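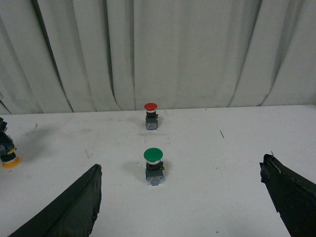 About Plavach

Plavach supplies push buttons, selector switches, pilot lights and contact blocks to panel builders and maintenance departments. The company was started by Domenica Baumgartner, who had spent ten years wiring control cabinets and wanted a supplier that would sell one contact block at a time. We still do. There is no minimum order on any stocked part.

What we stock

The catalog lists 503 part numbers. Most of them are operators and contact blocks for panel-mounted switches, in momentary and maintained versions. Mushroom heads are kept in red, green, black and yellow. Flush and extended heads are kept in the same colors plus white and blue. Legend plates, locking rings, blanking plugs and spare terminal screws are listed separately, so a worn or lost piece can be replaced without buying the whole assembly.

Green and red mushroom heads are our most frequent pairing, usually ordered as a start and stop set for conveyors, saws and small presses. A plain red mushroom head is a stop button. It is not an emergency stop device unless the assembly is rated and marked as one, and the two are kept in separate sections of the catalog. If a drawing says only "red mushroom", we will ask which is meant before we ship.

How parts are checked

Every incoming lot is sampled at the bench. The operator is pressed by hand to check travel and return, then the contact block is tested for continuity in both positions. From each lot, one assembly goes on the cycling fixture for 1000 operations and is measured again afterward. Lots that fail are returned to the manufacturer whole – we do not sort them.

Contact blocks are tested with the terminals accessible and the operator fitted. A block that reads correctly alone can still be out of adjustment once the head is attached, and we had enough of those in the early years to change the procedure.

Assembly and kits

Customers who build the same panel repeatedly can have switches assembled, labeled and bagged by panel position. The workshop currently holds 39 kit drawings on file. Revisions are numbered, and the old drawing is kept for replacement orders. Two of the larger kit series, Wullden and Antoniuk, are named after the machine lines they were drawn up for.

Part numbers beginning with Eltasix belong to our own range of enclosures, drilled for one to six positions. Other hole patterns can be drilled from a dimensioned sketch.

Ordering and pickup

Orders for stocked parts received before 10 a.m. ship the same day. The counter is open on weekdays and on Saturday until noon. Please bring the old switch if you have it, including the contact block – the markings on the body tell us more than the color of the cap.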